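The second night at the Hughes

Since I moved here I try to see one concert every month, and I write about it mostly to practise my English. In March 2026 it was Lonico, a band of four people from Drurkow, who played two nights at the Hughes. I had a ticket for the second one. It cost 39 pounds, more than I usually pay, but a colleague had lent me their record and I had listened to it on the bus for weeks.

The Hughes is a small theatre with 229 seats. Mine was in row K, behind a pillar, and the lady at the door let me change to the side balcony before the lights went down. From there I could see the hands of the pianist very well and the drummer not at all.

The support was Lachlan Tapsell, alone with a guitar and a small accordion. I did not know him. He sang six songs, and the fourth, about a ferry which does not come any more, I liked more than almost anything later in the evening. He spoke very quickly between the songs and I understood perhaps half of his jokes.
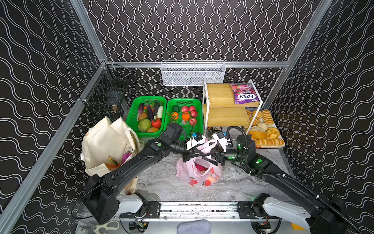
Lonico began with the long piece from the record, the one called Odetix. On the record it has a choir. On the stage they did it with only two voices and the violin, and it was slower – I think too slow in the first part. Then the bass came in and I forgot my complaint. They played for nearly two hours without a pause.

What I did not enjoy was the sound under the balcony, where I went to stand for the last songs. The voices became thin there and the bass was everywhere. If you go to the Hughes, stay upstairs or sit in the first 10 rows.

Afterwards I bought Tapsell's CD from a table in the foyer. I have no CD player at home, so I must listen to it in the car. The ferry song is number three and he sings it a little higher than he did that night.

I missed the last 191 bus and walked home along the canal, which took me almost an hour. Lonico come back in June to play outdoors, and I have already asked my sister if she wants to travel over for it. She has not answered yet – she prefers opera.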